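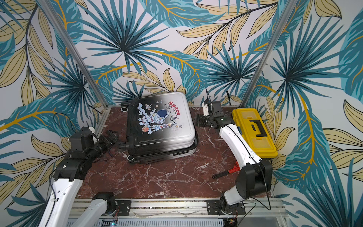 *Slide 1. Hard-shell case with printed lid, yellow toolbox to the right.*

2018-04-08
Speaker notes, baggage damage claims session. Ullska airport training room. Sayaka presents, Shiyu takes the data questions.

## Slide 1 - Opening

- Give name and role. Sayaka Miyazaki, claims review, Ullska.
- Subject is the damage record, from the arrivals desk to the repair quote. Lost and delayed bags are out of scope and have their own session.
- Ask who in the room has filled in a damage form in the last month. Ask who has had one sent back. Wait for hands both times.

## Slide 2 - The sample

- One season of damage claims, 3406 in total, exported from Tovison.
- 469 were reopened after first closure. Those are the ones we read.
- Reopened means a second decision was entered. A late attachment with no new decision does not count.
- Shiyu Song ran the export and removed duplicates. A duplicate is the same tag number and the same flight date, whatever the claimant name says - names get typed differently at the desk and on the web form.
- If asked about cost: we do not have it per claim. Fakthorpe bills repairs monthly in one line.

## Slide 3 - Why claims reopen

- Largest group: the location of the damage is missing or cannot be placed. "Cracked corner" is the most common entry. A case has eight corners.
- Second group: old wear and new damage described in one sentence. The reviewer cannot separate them, pays or refuses the whole, and the claimant writes back.
- Third group: repair quote does not match the form. The desk wrote "wheel," Llorente quoted for wheel housing and shell.
- Do not read the bar chart aloud. Leave it up while talking through the groups.

## Slide 4 - Naming the faces

- Convention adopted in October. Stand the bag upright on its wheels, handle at the top, and face the side that opens as the lid.
- Front is the lid. Back is the side with the telescoping tubes. Left and right are the reader's left and right when facing the front.
- Bags with wheels on one short side only: same rule, wheels down.
- Soft bags with no clear front: the side with the larger pocket is the front. If there is no pocket, write "no front" and use the tag handle as the reference.
- Bags lying flat on the counter cause most of the left/right errors. The clerk names the sides as they lie. Stand the bag up first, then write.
- Expect an objection on time at the counter. It adds a few seconds. Move on.

## Slide 5 - Shell damage

- Four terms only: scratch, dent, crack, hole.
- Scratch: surface coat marked, shell not deformed. On glossy shells a reflection can pass for a scratch. Run a fingernail across it.
- Dent: shell deformed, no break. Press from inside if the passenger agrees to open the bag.
- Crack: a break that does not pass any material through. Give the length in inches and state whether it reaches the rim.
- Hole: anything you could push a pencil through.
- Rim damage matters more than panel damage. Once the rim is out of line the two halves no longer meet evenly and the zipper carries the load. Llorente will refuse most rim repairs and quote replacement.
- Printed shells: record whether the damage is in the print or in the shell under it. Print alone is treated as a scratch.

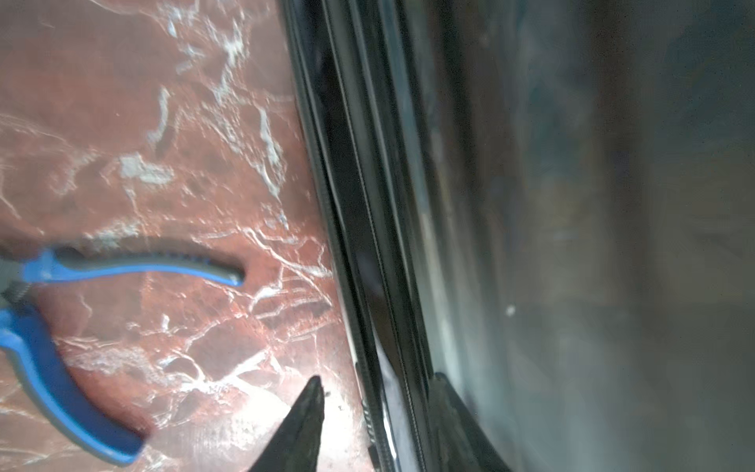 - Polycarbonate and ABS behave differently here. Polycarbonate tends to flex and come back with a white stress mark. ABS is stiffer and more likely to crack. The desk is not expected to tell them apart. Copy the material from the inner label if there is one, otherwise leave the field blank. Do not guess.

## Slide 6 - Wheels, handles, zippers

- Wheels: say which one, by face and side. State "missing," "will not turn," or "loose." Test each by hand.
- If the wheel is missing, look at the housing. A clean housing takes a new wheel. A torn housing is a shell repair and goes under slide 5 as well.
- Telescoping handle: extend it fully and retract it fully. Record where it stops.
- Carry handle: pull both ends. Most failures are at one end only.
- Zipper: separate slider faults from tooth faults. A slider can be changed at Llorente the same day. Torn tape cannot.
- Locks cut for inspection are not damage. Note the inspection slip number and close.

## Slide 7 - The free text field

- Tovison allows 70 characters in the short description. Use them for face, part, term, measurement, in that order.
- Good entry: "Back, lower left, crack, 3 in, reaches rim."
- Poor entry: "Pax very upset, bag badly damaged on belt." Where it happened is not known at the desk and should not be written.
- The long notes field does not print on the repair order. Anything Llorente needs has to be in the short one.

## Slide 8 - Trial results

- Shiyu pulled 100 claims written under the new convention and gave them to two reviewers separately.
- Report agreement on face and part only. Agreement on dent versus crack was lower and the wording is still being revised.
- The sample is small and from one desk. Say so before someone else does.

## Slide 9 - Open items

- Strollers and instrument cases have no face convention yet.
- Fakthorpe has asked for the same terms on the transfer belt log. Draft is with them.
- Handout is one side, laminated copies at each desk. Corrections go to Sayaka in writing.
- Questions. If they run over, hold the Tovison login ones for Shiyu after the break.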